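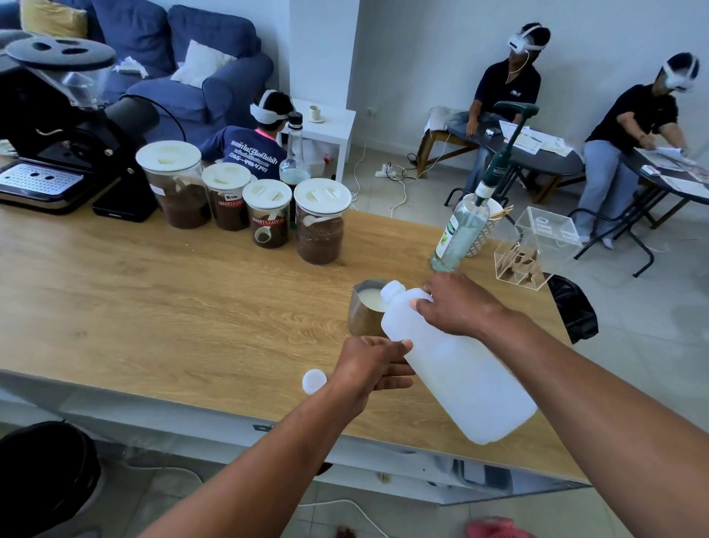 Budget check: arm and gripper for milk and syrup stations

sgrecu
Posted 07:40, October

I have to put in a capital request for automating part of the drinks counter at Tudside. Scope is milk transfer from jug to steel pitcher, plus dry coffee from lidded canisters. Espresso stays manual.

Quote from Candby is 2,409 per gripper, two grippers, arm priced separately. Lead time is 11 weeks. Does anyone have running costs for something similar?

Smaranda Grecu

brundle_k
Two grippers on one arm or two arms? Your pour is a two-handed job: one hand high by the neck, the other supporting the lower side. A single arm holding a jug that size at the neck puts a large moment on the wrist, and it changes as the jug empties. Check payload at full reach, not the headline figure.

sgrecu
Two arms. The Brundetska unit has the payload, but it is over budget once guarding is added.

tarn_ops
I would not buy arms for this. A peristaltic pump and a load cell will meter milk into a pitcher for a fraction of the price. The syrup already has a pump on it.

brundle_k
Disagree in part. A pump line needs flushing daily, and that labour belongs in the budget. It also does nothing for the coffee. Those canisters differ in height and at least two have a scoop inside, so you need either a compliant gripper or a fixed hopper.

tarn_ops
Fixed hopper, then. Standardise the canisters first. That costs next to nothing and removes a variable from whichever quote you accept.

mdl_fixtures
Add a line for screw caps. Small white cap, pale wood counter: poor contrast for a vision system, and it needs a set place to go. We specified a cap holder from Akbari and reprinted it twice before it fitted.

sgrecu
Noted. I will cost it both ways: pump and hopper, and two arms with fixtures. Cleaning hours will go in as a separate line for each. Brundle, did your guarding quote include the interlocks?

brundle_k
No, they were extra. Ask for them itemised.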